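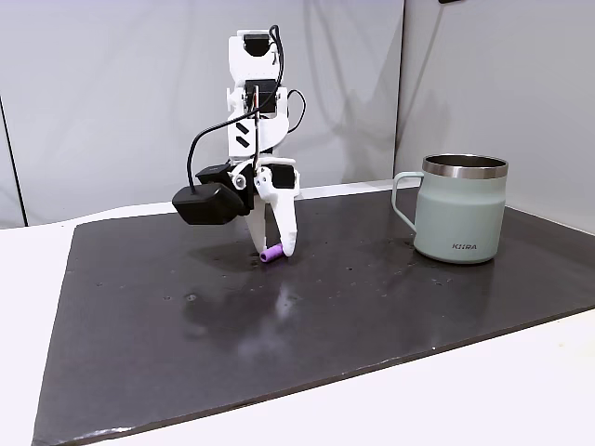 Ovus Bench Lamp, Clamp Mount

The Ovus is a clamp-mounted LED lamp for workbenches, drawing tables and repair desks. It is made by Grestton and sold with the standard clamp, the power supply and one spare diffuser. The lamp head is a flat bar with a frosted cover, carried on a two-part sprung arm. There is no app, no wireless control and no battery. All settings are made with two dials on the end of the head.

Key data

Type: bench lamp, LED, clamp mount
Power draw at full output: 9 W
Light level at the bench, standard working height: nearly 1,000 lux
Reach, clamp to center of head: 908 mm
Brightness steps: 17
Color setting: warm, neutral, cool
Head finish: satin white or satin black
Power supply: external, detachable cord
Diffuser: frosted, removable without tools

Light output

The light level above is measured at the center of the lit area with the head level and the diffuser fitted. It falls off toward the ends of the bar, as it does with any lamp of this shape. For work that runs the full width of a bench, two lamps set end to end give a more even result than one lamp raised higher. Raising the head widens the lit area and lowers the level at every point in it.

The brightness dial has a click at each step. The steps are closer together at the low end, where small changes are easier to see. The dial keeps its position when the power is cut, so a lamp on a switched outlet comes back on at the same setting.

The color dial has three positions. Neutral is the factory setting and suits most bench work. Warm is easier on the eyes in a room that is otherwise lit with household lamps. Cool is provided for shops where the ceiling lighting is already cool and a second tone on the bench would be a distraction. 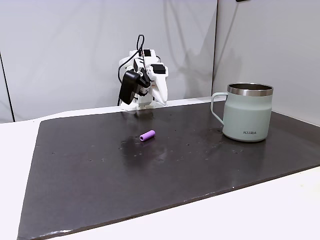
Light level is only part of what makes a bench easy to work at. The tone of the surface under the work matters as well, and so does whatever stands behind it. A pale bench top under a strong lamp throws light back at the eye and makes white or clear parts hard to pick out. White plastic over a dark gray mat, with pale gray fabric behind, is a fair example of the opposite arrangement: the outline of the part against the mat is easy to follow, and the cloth backdrop stays plain. With a dark mat in place, start with the brightness dial near the middle of its range and turn it up only as the work calls for it. Dark work is better done on a light surface. If both kinds of work are done at the same station, keep two mats and leave the lamp where it is.

Placing the lamp

Mount the clamp on the side opposite the working hand. A right-handed user should have the light coming from the left, so that the shadow of the hand falls away from the work. The head should be above eye level when seated and slightly forward of the work area, with the bar parallel to the front edge of the bench. If the bare edge of the diffuser can be seen while working, the head is too low or tilted too far.

The most common complaint with bench lamps of all makes is glare from smooth surfaces. It is caused by the angle between the lamp, the surface and the eye. Turning the lamp down makes the bright patch dimmer but leaves it in the same place. Moving the head to one side by a hand's width will often clear it.

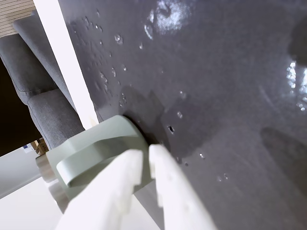 If it does not, tilt the head away from the user in small steps and check again from the normal seated position. Standing up to look will give a false result, as the angle is different. The frosted diffuser spreads the patch and softens its edge. Running the lamp with the diffuser removed is possible, and gives a somewhat higher level, but the individual LEDs will then show as separate points in anything polished.

Clamp and arm

The standard clamp fits bench tops with a square edge and a clear underside. The jaw pads are rubber and can be replaced. On soft wood, place a scrap of hardboard under the lower pad before tightening. The clamp should be tight enough that the post does not rock when the arm is swung to full reach. Do not mount it on glass.

The arm is balanced by two enclosed springs. Tension is set at the factory and can be adjusted at the elbow with a hex key (supplied). If the head sinks slowly after being set, tighten the elbow by a quarter turn and try again. If it rises, loosen it by the same amount. The wrist joint uses friction only and has its own thumbscrew.
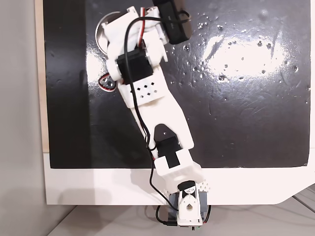

Can the Ovus be mounted on a wall instead of a bench?

A wall bracket is available as a separate part, listed below. It takes the same post as the clamp, and the arm lifts out and drops in without being taken apart. The wall fixings are not supplied, as they depend on the wall.

Care

Unplug the lamp before cleaning. Wipe the head and arm with a damp cloth and mild soap. The diffuser slides out from the end without the dials and may be washed in warm water. Let it dry fully before refitting — trapped water leaves marks on the inner face. Avoid solvents, including alcohol, on the diffuser.

Parts and accessories

Wall bracket, steel, white or black
Sivov desk post, fixed, for drilled bench tops
Tokarz wide-jaw clamp, for thick bench tops
Spare diffuser, frosted
Replacement jaw pads, pair
Power supply with cord

The Tokarz clamp raises the post slightly compared with the standard clamp. Reach is not affected. The Sivov post needs a through hole in the bench top and cannot be moved once fitted, though the arm still turns freely on it.

Data sheet revised 5 December 2022 by Liviu Crăciun, technical documentation. Lamps supplied before this revision use the same arm, clamp and diffuser, and all of the parts listed above will fit them.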